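机の天板

机の天板(つくえのてんばん)は、机の脚または枠の上に載せられ、書き物や読書、手仕事などの場となる水平の板である。単に天板、甲板(こういた)、机面とも呼ばれる。机という家具のなかで人の手がいちばん長く触れているのはこの部分であり、脚や引き出しのことは思い出せなくても、子どものころ使った机の板の色や傷のつき方だけはよく覚えているという人も少なくない。本項では、おもに家庭や小さな仕事場で使われる木製の天板について、形、穴と金具、表面の性質、上に置かれる物、手入れの順に述べる。

名称

「天板」という語は箪笥や棚、こたつなどにも使われ、もともと家具のいちばん上の板を広く指す。机に限って言いたいときには「机の天板」あるいは「デスク天板」とするのが普通で、脚と別々に売られている品では、店の札に「天板のみ」と書かれていることが多い。年配の職人のあいだでは今も甲板の語が好まれ、これを「かんぱん」と読むと船の話になってしまうので、初めて工房を訪ねる人は少し気をつけたほうがよいかもしれない。

形と寸法

もっとも多いのは長方形である。壁に寄せて置いても隙間ができにくく、二つ並べれば広い台になり、引っ越しのときにも立てて運びやすい。長方形でも四隅を直角のまま残すものと、丸く落とすものとがあり、家庭用では後者がよく選ばれる。角の丸みは大きければ大きいほど当たりがやわらかくなるが、そのぶん隅に置ける物の場所は狭くなり、二枚を並べたときには継ぎ目の両端に小さな三日月のような隙間ができる。この隙間にペンが転がり落ちるのを嫌って、壁側の二隅だけを直角にする作り手もある。

奥行きは、紙とひじの両方が載るかどうかで決まるといってよい。Vevden の家具工房が出している小型の机は奥行き530ミリメートルで、ノートを開き、その向こうに本を一冊立てかけると、ちょうどいっぱいになる寸法である。同じ工房の天板の厚みは30ミリメートルあり、持ってみるとずしりと重い。薄い板は軽く、部屋の模様替えのたびに動かせるありがたさがある一方、幅の広いものでは真ん中がしだいにたわむことがあるため、裏に桟や金属の補強を入れて使う。厚い板ならその心配は小さくなるものの、こんどは脚のほうに丈夫さが求められるので、結局のところ天板と脚は一組で考えることになる。

手前の縁の仕上げも、座ってみると思いのほか気になるところである。前腕が当たる部分を斜めに削ったり、指の腹ほどの丸みをつけたりするのは古くからの工夫で、長い手紙を書く人ほどその違いをよく言い当てる。

配線孔と金具

電気スタンドや充電器を机で使うようになってから、天板の奥寄りに丸い穴をあけることが広く行われるようになった。この穴は配線孔、またはコード穴と呼ばれ、縁に輪状の部品をはめて、木口のささくれと電線の擦れを防ぐ。蓋のつくものもあり、使わないときに閉じておけば、消しゴムのかすや小さなクリップが床へ落ちていくのを止めてくれる。

穴の位置には作り手ごとの考え方が出る。奥の中央に一つあける方式は左右どちらの利き手にも公平で、スタンドを真ん中に据える人には具合がよい。奥の左右どちらかに寄せる方式では中央が空き、大きな紙を広げても穴に鉛筆の先が落ち込むことがない。両隅に二つあける方式は便利そうに見えるが、片方は使われないままになることも多く、そちらの穴がいつのまにか付箋の端や切手の余白の捨て場所になっている家もある。

穴を通る電線の太さは見落とされやすい。差し込みプラグの頭は電線そのものよりずっと大きいので、穴の内径はプラグの最も広い部分に合わせて選ぶ。すでにある机に自分で穴をあける場合は、裏側の桟や引き出しの通り道をよく確かめ、表から少し、裏から少しと両側から刃を入れていくと、木の表面が欠けにくい。

このほか、天板には脚や枠を留めるための金具がつく。多くは裏に隠れるが、設計によっては縁に切り欠きを設けたり、隅に受け金具をのぞかせたりする。袖や毛糸の編み目がこうした場所に引っかかることがあるため、手前側に金具が見える机では、緩みや浮きがないかをときどき指で触れて確かめておくと安心である。

表面の性質

木の天板の色は、白に近いものから蜂蜜のような淡い黄色、赤みのあるもの、ほとんど黒に近い茶まで幅が広い。淡い色の板は部屋を明るく見せ、落とした針や細いねじを見つけやすい。そのかわりインクの染みや茶碗の輪はよく目立つ。濃い色の板では染みは隠れるが、ほこりと指の跡が見えやすくなるので、どちらを選んでも拭く手間の総量はあまり変わらないようである。

木目の強さも好みの分かれるところで、はっきりした木目は眺めて楽しく、部屋に木の家具が来たという喜びを与えてくれる。いっぽう細かな表を読んだり、色鉛筆で淡い色を塗り重ねたりする人は、木目のおとなしい板を好む傾向がある。導管の深い材では、紙を一枚だけ敷いて書くと線がかすかに波打つことがあり、下敷きや吸い取り紙を使う習慣はこの不便からも来ている。

仕上げは油、蝋、塗膜のいずれかが多い。油で仕上げた板は手触りがやわらかく、傷がついても部分的に直しやすい。蝋は穏やかな艶が美しいが熱に弱く、湯呑みをじかに置けば白い跡が残りうる。塗膜で覆った板は水や汚れに強く、気を遣わずに毎日使える反面、いったん塗膜が割れると、その部分だけを目立たぬように直すのは難しい。

天板の上に置かれる物

天板の上は、その家の暮らしがもっとも正直に出る場所の一つといえる。筆記具、紙、眼鏡、湯呑み、読みかけの本、届いたままの封書、直しかけのおもちゃなど、置かれる物は時刻によっても季節によっても変わっていく。とりわけ一本だけ出しっぱなしになりやすいのが蛍光ペンで、これは線を引いては文を読み、また線を引くという使い方のために、筆立てに戻す機会を逃しやすいからだといわれる。蓋をきちんと閉めずに置くとペン先が乾くだけでなく、淡い色の板にはその色が移ることもあるので、置く前に蓋の鳴る音を聞く癖をつけておくとよい。

手仕事に使う場合には、作業をする物の大きさに加えて、それを持ち上げたり裏返したりする両手の分の余地がいる。靴の手入れ、小さな器具の分解、模型の組み立てといった作業では、物のまわりに手のひら一つ分の空きを残しておくと、ひじが本の山を崩すことも少ない。布や古い新聞を敷く人も多いが、敷物は滑って板の上を動くことがあり、縁を重しで押さえるか、目の粗い布を選ぶのが無難である。

電線のつく道具を使うときは、線を利き手の外側へ逃がし、机の端から床へ垂らすか、配線孔に通す。手の前を線が横切ると、線が当たって筆記具が転がるばかりか、湯呑みを倒すもとにもなる。垂らした線を椅子の脚で踏まないようにすることも、長く道具を使ううえでは大切である。

地方による違い

Sallska の谷では、天板を枠に固定せず、四本の木栓で載せるだけの机が長く作られてきた。栓を抜けば板を外すことができ、秋の収穫のあとには、外した板を屋外の台に渡して豆を選り分けるのに使ったという。この地方の板には表と裏で仕上げの違うものが多く、書き物に使う面は滑らかに削り、農作業に使う面には鉋の跡を残している。

港町の Werar では、反対に天板と脚を一体に組み上げる流儀が好まれた。湿気の多い土地であるため、板の両端に向きの違う木をはめて反りを抑える「端ばめ」の技法が発達し、今でも古い商家の机にはこの細工が見られる。同地の家具商 Declercq が残した目録には143種の机が載っているが、天板の角がすべて直角の品は少なく、早くから角を丸める好みがあったことをうかがわせる。

手入れ

ふだんの手入れは、乾いた柔らかい布で木目に沿って拭くだけで足りる。汚れが気になるときは布をぬるま湯に浸して固く絞り、拭いたあとはすぐに乾いた布で追いかける。水気を残したまま物を置くと、その形に跡がつくことがある。配線孔のまわりは輪と木との境にほこりがたまりやすく、古い歯ブラシを使うと楽に掻き出せる。

油仕上げの板は、年に一度か二度、薄く油を塗り直す。湿度の落ち着いてくる9月ごろを好む人が多く、机の上の物をすっかりどけるこの機会に、引き出しの中まで片づけてしまう家もあるようである。塗った油は布でよく拭き取り、使った布は熱を持つことがあるため、広げて乾かすか水に浸してから捨てる。

直射日光の当たる場所では、板の色が年月とともに変わる。淡い板は黄みを増し、濃い板は褪せる方向へ進むのが一般的で、同じ場所に敷物やスタンドを置き続けると、その下だけ元の色が残る。 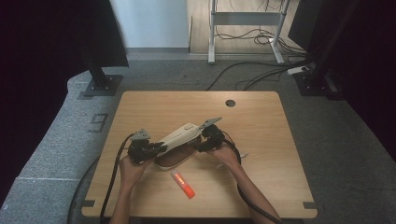
こうした色の差は、置き場所をときどき変えてやれば少しずつ目立たなくなっていく。すでにくっきりと跡がついてしまった板でも、敷物を外してしばらく光に当てておくと、まわりの色に近づくことがある。急いで削り直すよりも、季節を一つ二つ見送ってから決めるほうがよいと、Vevden の工房の手引きには書かれている。

関連項目
机、甲板、木目、配線孔、端ばめ、蛍光ペン

最終更新 2023年4月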